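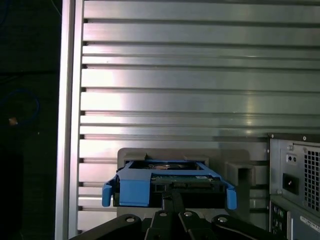 ## Gripper bake-off, round two

The drive-swap bench has a new rule, courtesy of Kaja Koppel: no gripper gets called "promising" until it has met the blue caddy. The caddy has two release tabs, a bare circuit board along the front of the drive, and no interest in our schedule.

Round one in June went to the Gerulow fingers, mostly by default. The Drokik pair had the better grip force on paper and a habit of squeezing one tab before the other, so the drive came out of the slot like a crooked drawer. Elango Iyer filed their tips down, swore at them, and filed them again. They are back for round two, and so is he.

This time each set gets 300 cycles on the gray printed fixture before anyone lets it near the computer tower. A cycle means approach, pinch, pull, reseat. Teodor Avram has the wrist camera feeding the controller on every approach, and says the bare aluminum panel behind the fixture gives it more trouble than the caddy does. Glare, he says. We have heard "glare" from Teodor before, but the logs are with him: 11 of the bad approaches so far started with the camera locking on to a shiny strip of metal.

A matte backdrop has been requested. Virgil Dinu has offered a bedsheet.

Results will go up on the wall by the Warkska arm when both sets are done. If you want to bet, see Laurențiu Mocanu, who is taking snacks only – and please stop resting coffee on the bench. The fixture took nearly a full night to print.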